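Call for Participants: Does Your Sleep Tracker Know When You Slept?

Masilela Sleep Study, round two

You've probably seen the ads. Wear a band, get a score, fix your sleep. We have read most of the claims made for these things and we don't believe very many of them. We might be wrong. We'd like to find out, and for that we need people who own a sleep tracker and are willing to have it checked against something better than its own app.

What we're asking

Does the number your tracker gives you in the morning match what your body did overnight? And does seeing that number change how tired you say you are? The second question bothers us more. In our first round, plenty of people told us they felt fine until they looked at their phone. That's a story people tell, though, and a story is a poor measurement. So this time half of you will see your real score and half will see a score we made up. You'll learn which group you were in once your last session is over. If being misled for a short while would upset you, please don't sign up. We'd sooner say so now than hide it on page nine of a consent form.

Who we want

Adults who have worn a tracker to bed for at least two months, any brand. You don't have to like it. We would especially like to hear from people who gave up on theirs and stuck it in a drawer, as long as it still charges. The first round was full of fans, and fans answer surveys the way fans do.

We can't take you if you work night shifts, if you are being treated for sleep apnea, or if you have started or stopped a sleep medicine since May. People with a newborn at home are welcome in theory. Past experience says you will drop out, and we won't hold it against you.

What you'll do

Thirteen nights at home, wearing your own tracker and a headband we lend you. The headband is ugly and a few people find it itchy. Each morning before 10 a.m. you fill in a short form, before you open the tracker app. Please take that part seriously. If you peek first, that morning is no use to us.

You also come in for two visits at our rooms on the second floor of the Zurkico building. The first is a fitting and a short interview. The second is a longer talk, recorded on video, where we go through your nights with you. Video is kept for the research team only and wiped when the study closes. You can ask for audio only and we'll say yes.

What you get

$1000? No. Some of you wrote in last time because another site had listed us at that rate, and we still don't know where they got it. We pay by the night and by the visit, and the current rates are in the information sheet. You are paid for the nights you finish, even if you quit. You also get a plain copy of your own data. You won't get advice. We are not doctors, and a headband in a study is no way to find out if you are ill.

Who pays for this

You should ask that of any study about a gadget. The money comes from the Bavex Fund, which has no stake in any tracker company as far as we could find, and we looked. Otora makes the headband and lent us the units. Otora does not see the data before we publish and has no say over what we write. If their headband does badly, we'll print that too. The agreement is in the information sheet, in full, with the dull parts left in.

How to sign up

Ask for the information sheet at the Masilela front desk or through the contact form, and put study number 2822 in the subject line. Read it first, then decide. Miyuki Kawaguchi handles scheduling and will call you back to go over the screening questions. Sipho Van der Merwe runs the study and takes complaints, including complaints about this notice.

We close the list when it's full. You can pull out at any point – a one-line message will do, and you don't have to give a reason.

Parking behind the building is free after 4 p.m. Before that, take the bus.
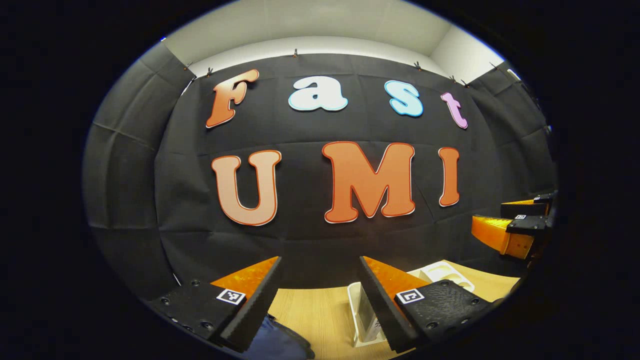

Black cloth backdrop, clipped up along the top.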